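Drustitex Planner: Frequently Asked Questions

Last updated 2025-11-15

This page covers the questions we get most about the Drustitex planner and its perception module, as they are used in the desktop teardown cell at Clumbridge. Installation and licensing have their own pages. If your question is about the arm controller itself, check the manual for your arm first.

What does Drustitex do?

It takes a list of disassembly steps, a set of camera images and a model of the arm, and it produces motions the controller can run. It also decides when to stop and ask for help. It doesn't replace the controller and it doesn't talk to the motors directly. Everything goes out as timed joint targets through the Govex bridge.

Do I need a CAD model of the computer?

No. We dropped that requirement in April. You need a part list with rough sizes and the order the parts come out. The perception module finds each part in the image and fits a simple shape to it, usually a box or a plate.

If you do have CAD, you can load it and the fit will be tighter. Most people don't bother for office desktops, where the same case can hold three different boards.

How does the perception module find parts? 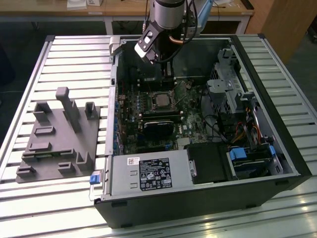
Part detection runs in two passes. The first pass looks at the fixed camera view and labels large regions: drive cage, power supply, main board, graphics card, cables. The second pass crops each region and looks for the features a person would grab or press. Color helps a lot in the second pass. On a Dell tower lying on its side with the panel off, the bright blue release tabs on the drive caddy and the blue latch at the end of the power supply are easy to separate from gray metal, so they get their own class called "touch_point". Black parts on black parts are harder, and memory slots next to a graphics card are a regular source of low scores.

Anything that scores below your threshold is left out of the plan and listed in the report.

How are cables handled?

As areas to stay out of. The planner doesn't model a cable as something that bends. It grows a keep-out volume over every pixel labeled as cable and plans over or beside it. This wastes space in a crowded case. You can shrink the volume with cable_margin, but if you set it to zero the planner will treat cables as if they weren't there.

Why does the arm pause above the case before going in?

It is waiting for a fresh image. The planner won't enter the case on an old one. If the pause is long, look at the camera queue in the log. A queue deeper than 2 almost always means another program is reading the same camera.

Can it work on the processor socket?

Yes, with the wrist camera turned on. The fixed camera is good enough to get near the socket, but the lever is too thin to place from that distance. Once the tool is close, control switches to the wrist view and the planner stops using the global map for the last part of the move. 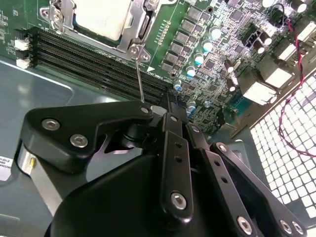

Photo: Clumbridge cell, wrist camera

The switch has its own settings under near_field. The tool tip is tracked in the image along with the target, so a small error in how the tool sits in the gripper cancels out. With a thin metal rod held upright against the bracket of the socket, the tracker needs to see both the tip of the rod and the bracket. If the fingers hide either one, the move is aborted and you get error 242.

What does error 242 mean?

The near-field tracker lost the tip or the target. Common causes:

The tool is set too low in the gripper, so the tip is hidden.
Glare on bare metal. Lower the exposure before you move the lights.
The wrong tool length in the tool file.

Clear the error, back the arm out with the retreat command, and run the step again. Don't resume from the stopped position.

How does it know it has made contact?

Contact comes from the joint torque estimate, filtered over 7 samples. The image isn't used for this. A tip that looks like it is touching in the picture can still be short of the surface, and the wrist camera has no good way to tell from one view. If your arm doesn't report torque, contact steps are disabled and the planner will skip any step that needs one.

Which gripper models are supported?

Any two-finger gripper with a Govex driver. For linkage grippers, load the full finger model and not just the pads. The outer links swing wide when the fingers open, and a pads-only model will let them hit the tall parts near a socket.

What update rate do I need?

The bridge sends targets at 100 Hz and this can't be changed. The wrist camera can run slower. The tracker fills in between images using the arm's own motion.

Can I edit a plan by hand?

Yes. Plans are text files with one step per line. You can reorder steps, delete them, or mark them manual, which makes the cell stop and wait for a person. Run the checker after any edit. It catches steps that depend on a part you have moved later in the list.

Is there a simulator?

There is a viewer that plays back a plan against a saved scan. It checks for collisions but has no physics, so it won't show a part sticking or a latch that needs more force. For that, use the Ghorbani plugin, which is kept separately and has its own setup guide.

Where do I report a bug?

Use the tracker on the project site. Attach the plan file, the report file and the log from the bridge. Include the images from both cameras if the problem is a missed part.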